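I moved the two-arm planner over to the new scheduler in February and only got back to it on 6th May. The old version locked the whole workspace whenever one arm was in the middle, so the other one just waited. Oston, the new one, locks small blocks of space, 60 per arm.

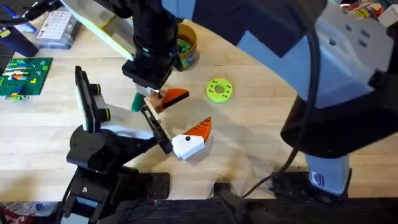
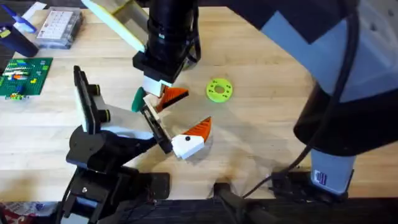
Collision checking is still the slow part. A full query takes 14 ms when the arms are apart and 200 ms when they are close. I had the margin set too wide at first, and with the grippers as near each other as they are to the left of the green ring, the planner refused every path. I cut the margin and added the held parts to the model. The log has 1,278 queries in it so far and I still need to sort them by distance.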